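Home | Columns | House and Garden | Letters | Archive | Subscribe

The case against the marble that isn't

Tuesday, September 15, 2026

I have been trying to work out when every flat surface in the country turned into white marble with grey veins. It must have been gradual. First it was the worktops in flats built to be let, then café tables, then phone cases and wrapping paper, and now I can't go into a shop in Hedthorpe without being offered a tray, a notebook or a bath mat that would like me to think of Italy.

I don't think of Italy. I think of a roll of sticky plastic, because that's how most of it reaches us. Toma, the home shop on the Rornulthorpe road, sells it by the metre, next to the drawer liners. There were nine patterns when I last looked and the white marble was the only one running low. The brick was untouched. So was a rather good plain green.

I should admit an interest. In March I covered my own sewing table with the stuff. The table was old and stained, I had a stack of cotton to cut out, and every bit of dust on the dark wood was ending up on the fabric. The marble was on offer. It took me an afternoon, two goes at the corners and a good deal of muttering, and by the evening I had a table that looked like the bar of a small hotel. I was pleased with it for perhaps a fortnight.

Then I tried to use it. The thing about a pattern of grey lines on white is that it hides exactly what you want to see on a work surface. A pin lies down among the veins and vanishes. So does a snipped thread, and so does a pencil mark, and if you've chalked a line on pale cloth and it runs on to the table you can't tell where one stops. I spent whole minutes stroking the surface with the flat of my hand, feeling for needles like someone reading a very dangerous book.

People tell me I'm being unfair and that the point is how clean it looks. I agree that it looks clean. I'd say it looks clean whether it is or not, and I'm not sure that deserves praise in a table. A plain white surface tells on you at once: there's the tea, there's the fluff, get a cloth. A marbled one keeps your secrets. Half the specks on mine were printed and the other half were crumbs, and by the summer I'd given up trying to learn which.

The shine is another thing. Real stone that has been worked on for years goes dull in the places where people stand and lean, and I find that rather lovely. Printed stone has the same gloss all over until the day it gets a scratch, and then it has the same gloss all over and a scratch. Under a lamp mine threw the light straight back up at me. I ended up sewing with a tea towel spread out under the work, so that I had covered a table to improve it and was now covering the cover.

And cloth slides on it. Cotton isn't so bad, but anything soft shoots away as soon as you lean on it, and you finish up pinning it down with one hand while you try to flatten it with the other. The old wood had some grip. Folding on it was a dull job done quickly. On the marble I'd get one edge straight and the other would wander off.
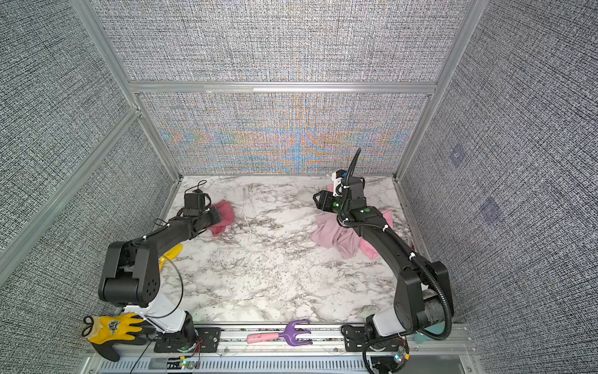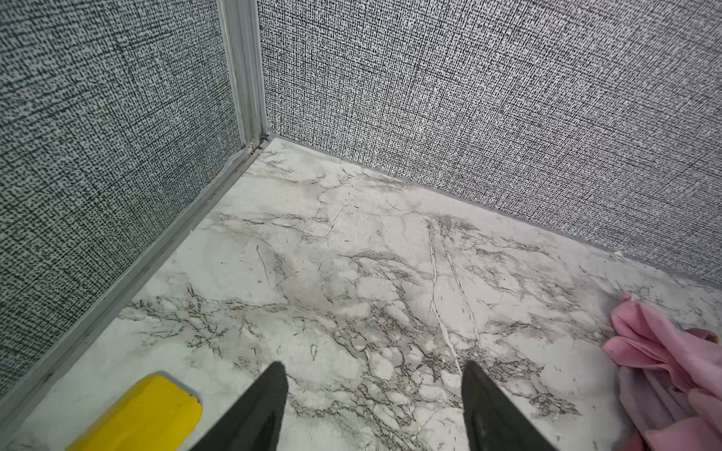 All that white, with grey veins running every which way. A neighbour told me, over the fence, that I was making a fuss about nothing, that a table is for putting things on, and that if I would buy a cutting mat like everybody else I'd never have to look at the pattern again. I've turned this over a good deal and I think it's the strongest argument on the other side. I also notice that it's an argument for not looking at the marble.

What bothers me more than the pins, if I'm truthful, is the sameness. Someone sat down once and drew those veins, or photographed a slab, and the piece repeats. On my roll it came round again every 61 centimetres. Once you've found the join you can't lose it. There's a branching bit that looks like a river delta, then a pale patch, then two strokes going off to the right, and then the delta again. In a quarry that would be a miracle. On a sewing table it's a bit like hearing somebody tell a story for the second time in an evening.

The same goes for all our pretend materials. I've seen grey panels printed with a weave so that they'd pass for linen, as if a wall had been waiting all its life to be a pair of trousers. I've seen tiles printed as planks and planks printed as tiles. The house I grew up in had a kitchen floor of red lino that was red lino from one wall to the other, and it didn't want to be taken for anything else. My mother mopped it and could see where she'd mopped.

I know the answer to this. The answer is money, and it's a good answer. A slab of real marble big enough for my table was quoted to me at £539, before anyone had carried it up the stairs, and it would have gone through the floor. The roll cost less than a takeaway. If you rent, or you've got children, or your worktop was chosen by somebody in 1985 with a passion for brown, then a cheap white covering is a kindness, and I'm not going to stand in anyone's kitchen and sneer at it.

But cheap and plain was always possible. That's the part I can't get past. Toma's green cost the same per metre as the marble. Oilcloth still exists. So does paint. We weren't forced into veins by poverty. We were offered a picture of something expensive at the price of something ordinary and we took the picture, all of us, me included, and then we had to work on it.

There's a firm called Fovico that makes a plain matt covering in a sort of oatmeal, and I put that down on top of the marble a few weeks ago. I won't pretend it has changed my life. It marks if you put a cup on it, and the colour is what you might call institutional. The edge nearest the window has started to lift already. But when I drop a pin I see it, and when I lay a piece of pink cotton down I see pink cotton, with its creases and its stray threads, and I can tell at a glance which side I've pressed.

It's possible I'll be bored of oatmeal by Christmas. I've been wrong about tables before. A friend who does a lot more sewing than I do works on an old door laid across trestles, with the handle hole still in it, and she has never spent a penny on covering anything. She keeps her pins in the hole.

I did ask in Toma whether the marble was going out of fashion at all. The girl on the till said they'd just had more in, and it now comes in black.

Comments

Threadbare: Agree about the pins. I use the ones with big coloured heads and I still lost a yellow one on my sister's worktop, and found it with my elbow.

Hedthorpe Reader: We've had the marble down in the utility room for years and it wipes beautifully. I think the writer just bought it for the wrong job. You want a cutting table to be boring and a utility room to be cheerful.

potting_shed: Try black before you knock it! Every speck of flour shows. You'll be begging for the white back.

M.: The Fovico one lifts at the edges because it needs warming with a hairdryer before you press it down. Do the corners last. Mine has been fine on a desk but I wouldn't put it near a kettle.

Threadbare: Which side of the oilcloth do people put up for cutting out? Mine has a fuzzy back and I've been using that, nothing slips.

Home | Columns | Letters | Back to top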